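Snack Packing and Portioning: Frequently Asked Questions

Prorano Pantry Services
Page maintained by Helmut Diekmann. Last revised March 27, 2021.

These answers apply to the standard snack program for offices and training rooms. Sites on the Hamann contract have separate delivery terms but use the same packing rules.

What is a packing station?

A packing station is one table, one open container and the stock for one order line. The table must be level and wiped down before the first bag is handled. Stock for the next order line stays off the table until the current container is closed and labeled.

How large does the table need to be?

Large enough for the container and a clear working area in front of it. The container goes toward one corner. The middle of the table is used for checking bags and must not be used for storage. Round tables are accepted but are slower to work at, as the container has no corner to sit in.

Which snacks can be packed in open containers?

Sealed single bags only. Loose goods, fresh fruit and anything in glass go in the divided trays listed under Illis in the order form. Multipacks are opened and packed as single bags unless the customer has checked "leave in outer wrap."

How should a bag be picked up?

By the upper edge, above the contents. Gripping the body of the bag crushes chips and crackers and puts pressure on the seals. Lift, let the bag hang, look at both seals, then place it.

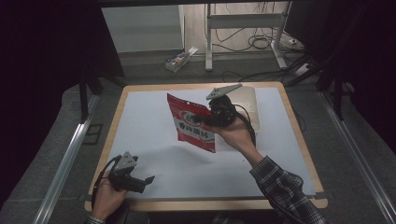

Hang holes were designed for store pegs and have no function in our containers. They are still useful for orientation, as the hole marks the top of the bag on nearly every product we carry. On a bag such as the red one with the white panel and Chinese characters, the small hole at the upper edge tells a packer which end to lift, whether or not he or she can read the label. Bags without a hole are oriented by the logo. Do not thread string, ties or hooks through the hole.

Do imported products need an extra label?

Yes, if the printed ingredients are not in English. The label carries the product name, allergens and best-before date. It goes on the back of the bag, clear of the seals and the original date code. Do not cover any part of the original ingredients list.

Why are the containers white?

Crumbs and leaks are easier to see against white. Colored containers were withdrawn from the program in August. Customers who still have them may keep them for dry storage but should not return them for refilling.

How many bags fit in one container?

The standard container takes 42 small bags or 18 large bags. Mixed orders are calculated by the order form. Do not exceed the figure shown on the packing slip, even if there appears to be room. The top layer must sit below the rim.

In what order are bags placed?

Heaviest first, upright, printed side facing the front. Puffed products go in last. If two products have similar packaging, separate them with a card divider.

What happens to a bag with a weak seal?

It is set aside and recorded on the back of the packing slip. Weak seals are not taped. Of the 1,827 bags in the last stock audit, 159 were set aside, most of them for creased top seals caused by overfilled cartons. The carton fill limit has been lowered.

Can we pack our own containers on site?

Yes. Request the self-pack option and name one person as the contact for stock questions. Prorano supplies containers, lids, dividers and blank labels. Table and shelf space are provided by the customer.

How are containers cleaned?

Empty the container, wipe out crumbs with a dry cloth, then wash with warm water and Prudesora cleaner at the dilution shown on the bottle. Rinse and air dry upside down. Containers with cracks or a chipped rim are taken out of use.

How long can packed containers be stored?

Until the earliest best-before date in the container. Write that date on the lid label. Store at room temperature, off the floor and out of direct sunlight. Do not stack more than four high.

Who do I contact about a wrong or missing item?

Send the packing slip number to Houshang Rashti, order corrections. Include the product name as printed on the slip. Replacements are added to the next scheduled delivery.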